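Storing Small Network Weights in Oxide Memory Cells: What Happens Overnight?
Student project report
Author: Manee Luangrath
Supervisor: Ketill Brøndum
Handed in October 17, 2023

Before I begin

I want to start by thanking everyone in the Nindimham group, who put up with me from May onward and who answered the same question about contact resistance more often than any person should have to. I came in knowing how to train a small neural network on a laptop and knowing next to nothing about the devices people would like to run such networks on. I leave with a fair number of burned cells behind me and a much better idea of why this work is slow.

The question I was given sounds simple. If you store the weights of a network as resistance values in tiny oxide memory cells, and then you go home and come back the next morning, do you still have the same network? Ketill warned me in our first meeting that the answer would be "no, but it depends," and he was right, although it took me the whole project to be able to say what it depends on.
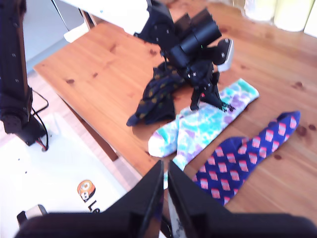 Three socks on the wooden table, the navy one on the right.

The chip and the setup

All the measurements were done on one test chip from the Flasten run, which was left over from an earlier thesis. It has 9 usable blocks of cells. A tenth was damaged when the chip was bonded, and I mention it only so that the next student doesn't lose a week to it the way I did. Each cell can be set to a low or a high resistance with a short voltage pulse, and with some patience it can also be left somewhere in between. Those in-between states are the interesting ones, since they let a single cell hold more than a plain yes or no.

Sorin Crăciun showed me how to bring the probes down and how to run Ruangrit, the control script the group uses for all its pulse measurements. Ruangrit is old and a little grumpy. It wants its pulse lengths in one unit and its waiting times in another, and it will not complain if you mix them up. My first batch of data had to be thrown out for exactly this reason, and I have since added a note at the top of the settings file in capital letters.

The network itself was very small. I trained it to sort short bursts of vibration signals into three classes, using a public teaching set that we have on the group drive. After training, I rounded the weights to four levels and wrote them to the cells, then read every cell back right away, after an hour, and again the following morning.
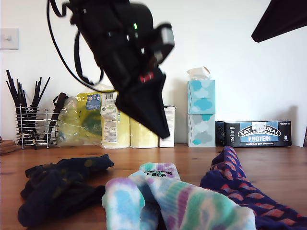

What I found

Right after writing, the network did nearly as well on the chip as it did on my laptop, which made me very happy for one afternoon. By the next morning things had slipped. The cells set to the lowest resistance had barely moved. The ones in the highest state had spread out a bit, though they were still easy to tell apart from the rest. The two middle levels had drifted into each other, and in several blocks I couldn't have told you which was which without looking at my notes.

Arūnas Baranauskienė suggested that I stop writing each cell in one go and use a write-and-check loop instead: give a short pulse, wait 15 seconds, read, and correct if needed. This was slow, painfully slow on the bigger blocks, and I drank a great deal of tea while it ran.
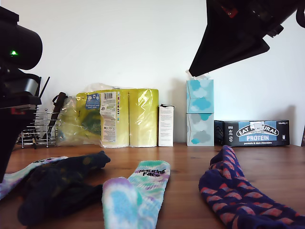 It did help, though. Cells that looked fine at first and then relaxed within a few seconds were caught by the second reading, and the middle levels stayed apart for much longer. I allowed 3 corrections per cell, because beyond that the cells seemed to get tired and the later pulses had less and less effect.

We also tried simply giving up one of the middle levels and retraining. Fatima Mofokeng had done something like this for her own project, Grernent, and she kindly lent me her training code. With fewer levels the network started out a little worse and held steady overnight. If I had to build something tomorrow, I would choose this version.
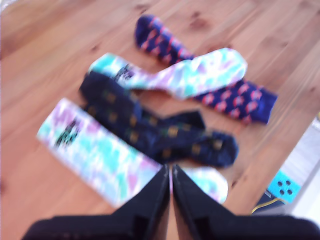 Four socks laid out on the floorboards.

What I would do differently

I would write down the room temperature. I know, I know. Ketill asked me for it in the second week and I said I would get to it, and now there are 2 nights in my data that look different from all the others and I have no way of saying why. A warm room is my best guess, but it remains a guess.

I would also keep one block untouched from start to finish as a reference. By the time I understood how useful this would be, every block had already been pulsed many times over. The raw readings and my cleaned tables are on the group drive in the folder with my name, along with the corrected settings file for Ruangrit. Please read the note at the top first.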